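Home Simulation Packs > Reviews and First Impressions

Kulumov Living Room Pack, anyone else using it?

marsh_wren
Posted May 30, 2018

Hello all, and sorry in advance for the length, I never did learn to write a short post. I bought the Kulumov living room pack for our little fetch-and-carry project and I've had 7 evenings with it now, so I thought I'd share while it's still fresh. The license was 164 dollars for 2 seats, and you get the rooms, the household objects and the mobile base with its arm and markers already set up. Inna Stelmakh on their support side answered both of my emails the same day and was just lovely about it (I had the base loading sideways, entirely my own fault!).

What I like best is how little fuss there is in getting going. I had the robot in a room the first evening, which with my old setup would have taken me until September. The walls are a very strong red and the floor is brown wood, and you can drive right up close to things and still see the marker on the robot itself, so checking your pose estimate is a pleasure.

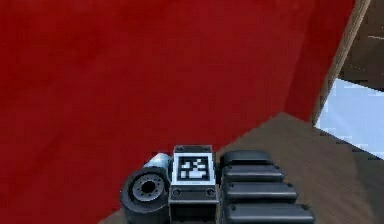

Triệu: Glad you're having fun with it, but I'd push back on the price. I paid for the same license and the wall textures go soft and cloudy as soon as you get near them. My localization hates it. There just isn't enough detail for the matcher to hold on to, and I ended up sticking extra markers all over the place.

marsh_wren
That's fair, Triệu, and I should have said that I lean on the markers too. If you want to work from plain walls alone you may well be disappointed. For my sort of job, which is go to the sofa, find the thing, pick it up and bring it back, it has been plenty.

Asier
I'm somewhere between the two of you. The rooms are plain, yes, but the small objects are nicely chosen. We've been practicing with the first aid kit because it's the sort of thing our day center would really want brought to a person. One tip, set your approach height before you start on the sofa, the back cushions are dark and my depth settings needed a good deal of coaxing there. I ran 800 attempts overnight on an old desktop and it never crashed once, bless it.

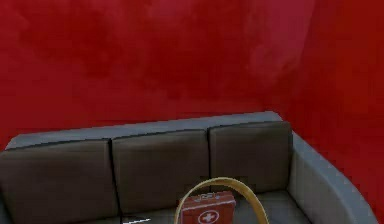 First aid kit on the sofa seat, Kulumov living room

Triệu
800 without a crash is better than I've managed. What physics step are you on? Mine gets jittery the moment the gripper touches anything.

Asier
The default. I tried a smaller one and it only made everything slower. Check your contact settings first, mine were left over from the Grendovham pack and they carried across when I imported the project.

Triệu
Huh, I came over from Grendovham too. Will look tonight. I still think it's overpriced for what the walls look like, though.

marsh_wren
Do let us know how you get on! And if anybody has the kitchen pack I'd dearly love to hear about the drawers before I spend any more money.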